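Denbridge opens its doors to a new season of evening classes for grown-ups

DENBRIDGE, 7th April — Denbridge Adult Learning is delighted to announce that booking is now open for its spring and summer programme of evening and weekend classes, the biggest the centre has put together since it moved into the old grammar school building at the top of Castle Hill. There are courses in languages, cookery, bookkeeping, drawing, sewing, furniture repair, family history and practical engineering, and a good many of them are running for the very first time.

The centre has always been a friendly sort of place, where people who left school a long while ago can come back and have another go at something, or try a subject that was never on offer to them in the first place. This season's programme has been planned with those people very much in mind. Classes start after tea, the groups are small, and no previous knowledge is asked for unless the course listing says so.

"I came here myself as a student, long before I ever worked here," said Selma Stojanović, head of the centre. "I signed up for upholstery, which I was dreadful at, and then for bookkeeping, which I loved, and one thing led to another. So when somebody telephones and tells me they're a bit nervous about walking through the door, I know just how they feel, and I tell them to come along early and have a cup of tea with us first. Most of them do, and by the second week you can't get a word in edgeways."

Among the new arrivals this season is a course in Vietnamese home cooking, run together with Tiêu, the much-loved restaurant on Bridge Street. Students will learn to make a proper broth from scratch, roll summer rolls that hold together, and put together the dipping sauces that regulars at the restaurant have been asking about for years. The course runs over 4 weeks, and everybody takes home what they have cooked, so it is well worth bringing a few tubs with good lids. Those with allergies are asked to mention them when booking, and the kitchen team will do their very best to adjust the recipes.

The language department has grown too. Italian and Spanish continue at beginner and improver level, and they are joined by Portuguese, Polish and British Sign Language. There is also a conversation hour for people who already speak a little French and would like to keep it going without any homework whatsoever — a request that came up again and again in the comment cards handed in last December. The conversation hour is held in the library, where the chairs are rather more comfortable than in the classrooms.

For those who like to work with their hands, the ground floor workshops will be open for furniture repair, bicycle maintenance and basic woodwork, with practical engineering in the rooms across the courtyard. Tools are provided throughout. Students on the furniture course are welcome to bring a small piece of their own, such as a stool or a bedside cabinet, but anything larger than that should be talked over with the tutor beforehand, as storage between sessions is limited and the corridor has to be kept clear.

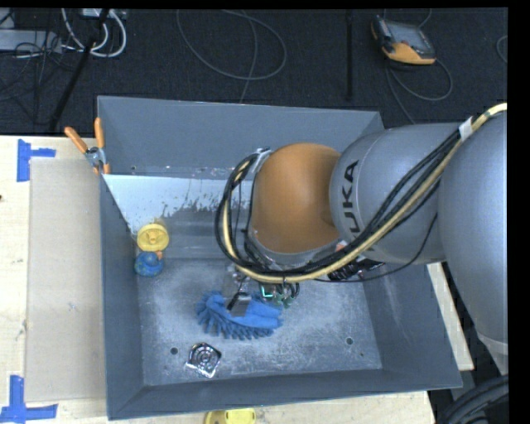 A KUKA robot arm reaching down into a metal bin.

Haris Trajkovski, who looks after the programme and has spent most of the winter fitting the timetable together, said that the response to last year's classes had given the team the confidence to be a little more ambitious.

"We had waiting lists for sewing and for family history, and it's never a nice thing to have to turn people away," he said. "This time we've doubled up where we could. Family history now has an afternoon group as well as an evening one, and sewing has moved into the big room with the north windows, so there's space for everybody to spread their fabric out. I've also tried very hard to stop the two most popular classes from falling at the same hour, because I had some quite stern letters about that!"

The family history course deserves a special mention. Students will work with parish registers, census returns, old maps and newspaper cuttings, and will be shown how to read the handwriting in older documents, a skill that takes patience but is enormously satisfying once it comes. At the end of the term the group will put on a small display in the entrance hall, and anyone who has old photographs of Denbridge tucked away in a drawer is warmly invited to lend them for copying. They will be handled with great care and returned promptly.

Younger family members have not been forgotten. A Saturday morning drawing club is open to children from the age of 9 so long as a parent, grandparent or other grown-up draws alongside them. The club proved a happy surprise when it was tried out in the autumn, with several of the adults confessing that they had not picked up a pencil since their own schooldays, and it now has a permanent place in the programme. Paper, charcoal and pencils are supplied, and old clothes are recommended.

Keeping the cost of classes within reach is something the centre takes seriously, and this season it has had help from two local firms. Tralance, the Denbridge translation agency, is paying for a number of free places on the language courses, while Solix, which fits and repairs heating systems across the valley, is supporting the practical workshops. Thanks to them, up to 12 people on each of the supported courses will be able to study without paying a fee. Free places are meant for anyone who would find the usual price a stretch, and the application form has been kept to 2 pages. No one will be asked to explain their circumstances in front of other people, and all forms are read in confidence.

"We want it to be an easy thing to ask for," Ms Stojanović added. "If you're wondering whether a free place is really meant for somebody like you, then please do fill in the form and let us worry about the rest. I would so much sooner see a full classroom than an empty chair with a price on it."

The building itself has had some attention over the winter. The front steps have been repaired and given a second handrail, the lift to the upper floor is back in service, and the hearing loop in the main hall has been replaced. The canteen will be open from late afternoon on every teaching day, serving soup, toasted sandwiches and cakes, so that students coming straight from work need not sit through a lesson with their stomachs rumbling. The canteen will also be glad to fill flasks for those who prefer to bring their own cup.

Parking in the lower yard is free after office hours, although spaces do go quickly and visitors are kindly asked not to block the neighbours' gate. The hill bus stops opposite the main entrance, and there are covered racks for bicycles beside the side door. Visitors who use a wheelchair or have trouble with slopes may like to come in from the Church Lane side, where the path is level all the way, and reception can reserve a space there if they are given a little notice.

Before the term gets under way, the centre will hold an open evening at which tutors will be on hand to chat about their courses, show examples of past students' work and answer questions. There will be a short taster of British Sign Language in the main hall, a table of bowls and little plates from the kitchen at Tiêu, and a chance to look around the workshops. Entry is free and there is no need to book. People are welcome to drop in for ten minutes or to stay the whole evening, and children may come along with an adult.

Booking can be made in person at the reception desk, by telephone or through the centre's website, and the full printed programme can be picked up from the library, the town hall and most of the shops along Bridge Street. A large print edition is available on request, and reception staff are happy to read out course details over the telephone to anyone who would find that easier. Courses that do not reach the minimum number of students may be put back to the autumn, in which case fees will be returned in full, so early booking is a real help to the tutors as well as to the students themselves.

Notes for editors

Denbridge Adult Learning offers part-time courses for adults in Denbridge and the villages nearby. Selma Stojanović and Haris Trajkovski are both available for interview, and tutors can be contacted through the centre's office. Reporters and photographers are welcome at the open evening and are asked to let reception know beforehand that they are coming.

Ends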